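Saton episode check, simulated lounge, 10/4/21

1. Device in right gripper: OK. Colour remains loud.

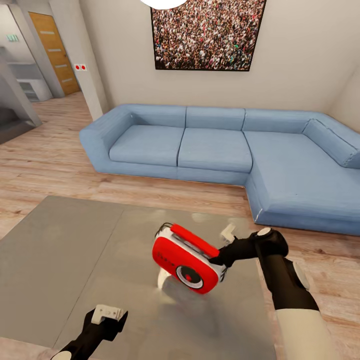
2. Device at rest on table: OK, green light on. Lamp reflects in the tabletop, and the policy will no doubt decide glare is the whole job. 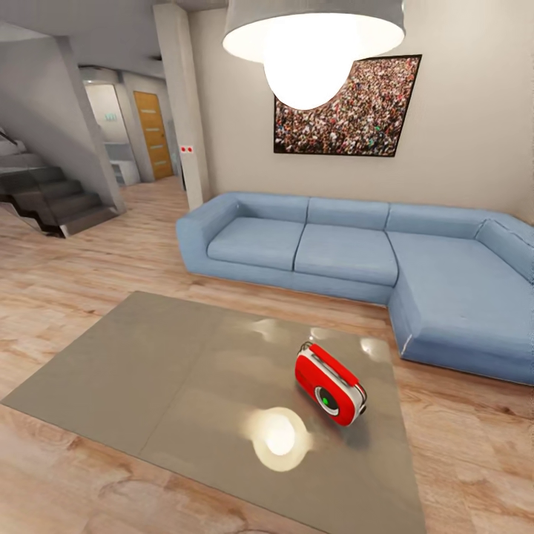 Keep it anyway. We owe Millavus 200 episodes by March.

3. Close view, both fingers in: pass, if you enjoy dark on dark. 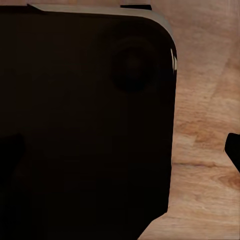 Maximiliano Barrios: Label the left finger by hand, the auto-labeller will sulk.

4. Left gripper open: OK.
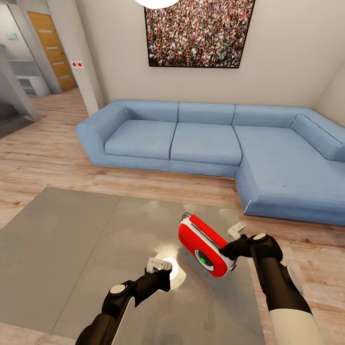
Item 4. Right arm holding, left arm open.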